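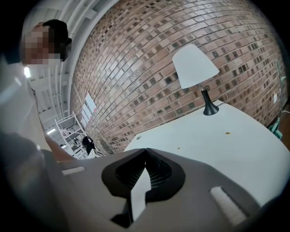

Wiping a table: hand-held gripper demos or teleop? How do you all teach it?

Movby Users Forum > Teaching and demonstrations

brickandmop wrote:
Hello everyone, and sorry in advance for the length, I do go on a bit. We've been collecting demonstrations for a table wiping task, white tabletop with a lamp at the back, little spots here and there, and a paper towel held in the gripper. All of it is done by hand so far, meaning a person carries the gripper around and does the wiping with it. We're up to 485 demos and I'm really fond of the method, but my colleague keeps telling me we should have gone with remote control from day one, because then the arm only ever learns motions it can make itself. Has anybody here tried both on something soft like a towel? I'd love to hear it, good or bad!

grodmont_fan wrote:
Welcome! I've done both, on a Grodmont arm, and for wiping I'd stay with hand-held every single time. With the remote I could never feel how hard I was pressing. I'd either float over the spot looking very busy or shove the towel into a ball (and then spend ages sorting it out). With the gripper in your own hand you simply know when you're touching the table, and you can get through 100 demos in an afternoon without hating anyone.

windora_nights wrote:
I'm going to disagree, in a friendly way. Yes, you feel the pressure, but the robot doesn't, unless you're recording force, and most of us aren't. So you get lovely smooth wiping on your side and then the arm comes in a touch too high and polishes the air. We moved our wiping task to teleop in Windora back in November. It was slower and I grumbled the whole time, but everything we recorded was something the arm could reach, and that saved us a lot of head scratching later.

brickandmop wrote:
Oh, that's a fair point about the height, and I've been wondering about it myself. No force recording on our side, I'm afraid. What I've been doing is letting a good bit of towel stick out past the fingers, so there's some give if the arm ends up a little high.

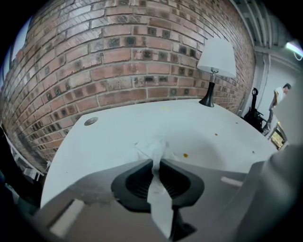

I also try to change how the towel is bunched from one demo to the next, because a fresh sheet never folds the same way twice and I don't want the policy to expect one neat shape. Is that wise, or am I making my own life harder?

kováčik_bench wrote:
Wise, I'd say! Vary the towel, and vary where the spots are too. I'd go easy on changing the wiping stroke, though. We had 2 people demonstrating, one going in circles and one going side to side, and the arm learned a sort of nervous wiggle in the middle. Pick one stroke and stick with it.

grodmont_fan wrote:
Seconding the stroke advice. I'm less sure about the long towel, as mine used to fold under and drag, but maybe I buy cheap towels.

windora_nights wrote:
Could you do a small teleop set on the same table and compare? Even 6 careful ones would show you how far off your heights are.

brickandmop wrote:
I can do that, and it'll keep my colleague happy too. We'll go side to side for the stroke. Thank you all so much, I'll come back to this thread once we've run it.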